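Swap shelf fills up again as Stotum Book Swap comes back for autumn

The Stotum Book Swap is back, and what a start! Doors opened at ten on Friday and by lunchtime 162 books had changed hands, which beats last September's first day by 70.

For anyone new to it, the rules haven't changed. Bring a book, take a book. If you have nothing to bring, take one anyway and drop something off when you can. Children's books go on the low shelves by the window, grown-up fiction runs along the back wall, and cookery, gardening and the odd car manual share the table next to the tea urn.

Dayana Sotelo, who set up the swap in her front room before it moved to the Etim Hall, was still unpacking boxes when the first families came in. "I had hoped for a gentle morning," she said. "I got as far as the letter C and then there were children sitting on everything I was trying to sort. I loved it."

Stock is in very good shape this year. Over the summer 623 books came in through the collection bins at Rostico Bakery and the Uneo launderette, with picture books making up a big share of them. There is also a box of 69 paperback thrillers from one reader who is moving to a smaller flat and would like them all to find homes - preferably before Christmas, when she says she'll be tempted to ask for them back. 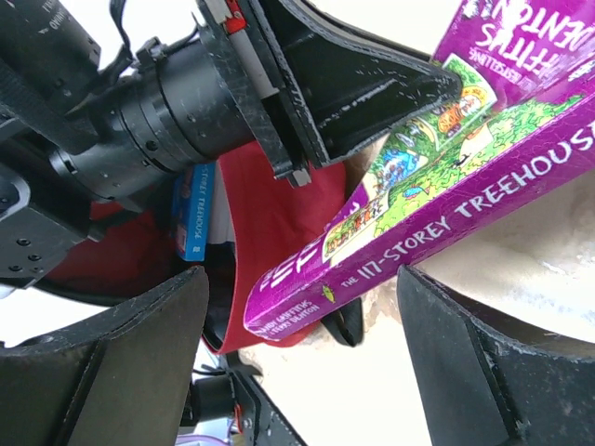
Funny books for the seven to eleven crowd are what the swap always runs short of, and they go out nearly as fast as they come in. Please don't hold back a copy because it looks tired. Creases and scuffs along the spine are no bother at all, and a purple paperback of The 117-Storey Treehouse with white worn patches down its edges is every bit as welcome as a crisp new one. Missing pages are the only real problem, so have a quick flick through first.

The swap is open every Friday from ten until four in the Etim Hall, with a story half-hour for under-fives at eleven. Tea is 70p and squash is free. Bags of books can be left at Rostico Bakery or the Uneo launderette on any day they're open - more joke books and comics, please!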